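Spare Parts and Shelf Life: A Conversation on Small-Parts Storage at Estdale

21 October 2020

The parts store at the Estdale repair works occupies a former loading bay and holds 2439 separate stock lines. Most are small: connectors, seals, fuses, miniature motors, switches, springs. The works services bench instruments and light pumping equipment for laboratories, and much of what it services is older than the people who use it. The storekeeper, who asked to be identified by job title only, has run the room for 19 years. We spoke there for an afternoon, mainly on the subject of how parts go bad while nothing is being done to them.

The storekeeper's first point concerned the word "new." A part in a sealed bag is usually described as new regardless of when it was bagged. "New means unused. It tells you nothing about condition," the storekeeper said. "A rubber seal starts aging when it comes out of the mold. If it sits here for ten years it has had ten years of aging, and the customer gets what is left."

The store therefore records two dates for every line, the date of manufacture where the supplier gives one and the date of receipt. When the first is missing, the second is used and the line is flagged. At the last full count, in January, 68 lines carried the flag. The storekeeper considers this too many and attributes it mostly to stock bought from dealers who break up original packs.

I asked which materials cause the most trouble. Nitrile rubber came first. It hardens with exposure to air and ozone, and the process speeds up near electric motors and certain types of lamp. The seals are kept in opaque bags, flat, in a closed cabinet on the wall farthest from the compressor. Hanging them on hooks was the practice when the storekeeper arrived. "Every O-ring had a flat spot where it had been hanging. People put them in, they leaked, and the housing got blamed."

Lubricant was second. Small gearmotors and sleeve-bearing motors are supplied with oil or grease already in them, and over several years the oil can migrate out of the bearing or thicken in place. A motor in that state will often start on the bench with no load and then stall in the instrument. The works now runs each stored motor for two minutes at rated voltage before it is issued and writes the no-load current on the bag. If the figure is outside the band for that type, the motor is run again after an hour. A second failure sends it to scrap.

Solenoids are treated differently. The coil ages very little in a dry room, and the store checks only the resistance and the free travel of the plunger. Corrosion on the plunger is the usual defect. "You feel it before you see it," the storekeeper said. "Push it in with a finger, and it should come back the same way every time."

The cataloging system came up next. Until a few years ago the store ran on index cards, with one card per line and a colored tab for the equipment family. The cards were replaced by a stock program called Rostari, which the storekeeper describes as adequate. Its strongest feature is the reorder alert, and its weakest is the description field, which is too short to hold a part number together with the superseded numbers. The workaround is a printed cross-reference kept in a binder at the counter. The binder has 3000 entries and is consulted, by the storekeeper's own estimate, more often than the screen.

Superseded numbers are a constant source of error. A pump maker, Falcão, changed its numbering twice while the parts themselves stayed the same. Another supplier, Zusico, did the reverse and kept one number for a valve block whose thread had changed. The store now keeps a reference sample of every valve block, tagged and not for issue, so that a delivery can be compared by hand. Two deliveries have been returned on the strength of that comparison.

We then talked about containers. The store uses drawers for anything bagged and open bins for anything being sorted or inspected. The storekeeper has opinions on both. Drawers should be shallow enough that no part can hide under another. Bins should have a plain interior in a light or bright color, and they should be wiped out between batches — grit at the bottom of a bin ends up in bearings.

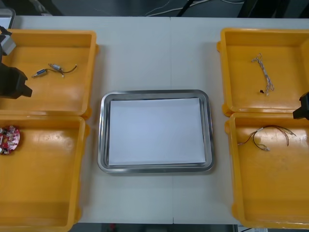
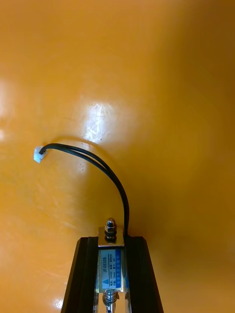 Anything with leads attached gets its own container in this system, and it is never stacked. The usual failure is at the joint, where a thin conductor enters a connector or a coil, and it comes from parts being pulled out of a tangle by the wire. A pair of small cylindrical parts joined by thin dark wires, such as the one lying in the upper-left yellow bin, would be lifted here by the bodies, both at once, and the leads would be left slack. The storekeeper also dislikes tight coils held with a rubber band. The band perishes and sticks to the insulation, and cleaning it off takes longer than the inspection did.

Humidity was the last technical subject. The room is held below 50 percent relative humidity by a single dehumidifier, with a strip recorder beside it. The recorder is older than the stock program and has given less trouble. Silica gel goes into the bags of anything with exposed contacts and is replaced at each full count, whether or not the indicator has changed.

I asked whether the works would consider holding less stock and ordering as needed. The storekeeper said it had been tried for fasteners and for fuses, with no difficulty in either case. For seals it would be an improvement, given the aging. For motors it would not work at present. Lead times on the older types are measured in months, and some are no longer made at all. For those the store has bought what it could find, tested it, and entered it under a separate code. The next full count starts with that shelf.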